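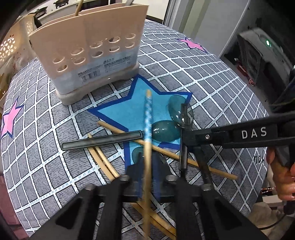

Baltasar Barrientos wrote in to say he'd gladly trade every backflip video ever made for a machine that can put away the silverware. Same here, Baltasar! And it's the question I get most from readers of Prislow, so let's dig in. Can robots do the small chores yet?

Sorting utensils looks like nothing. You grab a chopstick, you grab a spoon, in they go. But thin round sticks roll, they cross over each other, and when you pull one the whole pile shifts.
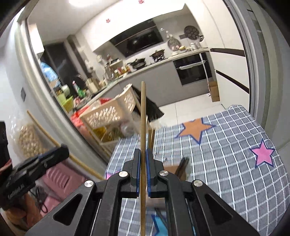 I love this chore as a test for that very reason. Two fingers that do fine with a box or a can have to come in at the right angle for a stick, squeeze just enough, and then turn it upright before it goes anywhere near a holder. My four-year-old niece does it while singing.

Where things stand, as I see it:

1. Single items, spread out. Pretty good! Bogdan Ciobanu tried 90 pickups on his home setup in June and was grinning for a week.
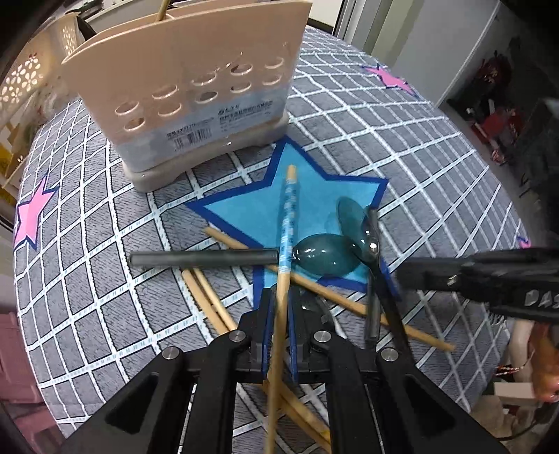 2. Piles. Slow going. Clear plastic is a pain too, as cameras tend to look straight through it to the tablecloth.

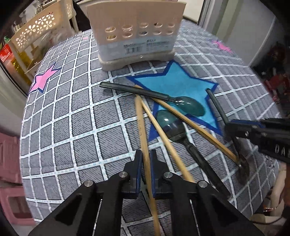
3. A whole kitchen, start to finish, with no help. I haven't seen it, and I'd love to. If you've got a machine at home that can clear a table in under 15 minutes, write to me and I'll run your story in the next issue.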